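Marijke Van Hecke
Jul 23, 2019

So the Vustirgate Arer 2 went up for pre-order this morning and by lunchtime the shop page said "sold out". Cue a dozen headlines about record demand. I have questions.

First one: sold out of what? Vustirgate hasn't said how many it had. It never does. If you put a small batch of phones on sale and they all go, you have sold a small batch of phones.

The original Arer "sold out" at launch as well. In June this year you could walk into any branch of Gulyás and pick one up with 90 quid off and a free case. Funny sort of shortage.

I did try to order one, for the record. Got as far as the basket, picked the grey, put my card in and was told I was in a queue. Position 3946. I left the tab open while I did the washing up and when I came back it was still 3946. Either the queue was stuck or everyone ahead of me was also doing the washing up.

Then the page refreshed itself and offered me a place on a waiting list. To join it you have to tick a box for marketing emails. You can't untick it. I'd love to know how many of the people on that list are being counted as "demand".

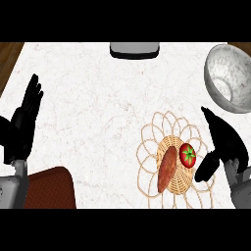 White marble worktop, robot arm either side.

Meanwhile Letville, the network with the "exclusive" deal, still has the Arer 2 in every colour if you sign up for a two-year contract. Same phone, same launch day. It's only the SIM-free one that has vanished, the one where they don't get a monthly payment out of you.

Someone has replied to say the networks get their own allocation and it's all perfectly normal. Fine, I believe you. But somebody decided how big each pile was, and the pile that ties you in for two years is the one that hasn't run out.

A few of you are asking whether the phone is any good. No idea. Hardly anyone has used one. The reviews that went up today were written after an afternoon in a hotel function room with a Vustirgate minder stood next to the table. One of them praises the battery life. After an afternoon!

What I can tell you from the spec sheet: same screen size as the old one, same charger, slightly better camera on paper, no headphone socket. The last page of the press pack calls that "a cleaner listening experience".

And please don't pay over the odds on the auction sites. There are already listings at nearly double the price from sellers who can't have the phone in their hands yet, because it hasn't shipped to anyone.

My old Arer still makes calls and the crack only bothers me in bright sun. I'll look at the price again when the clocks go back.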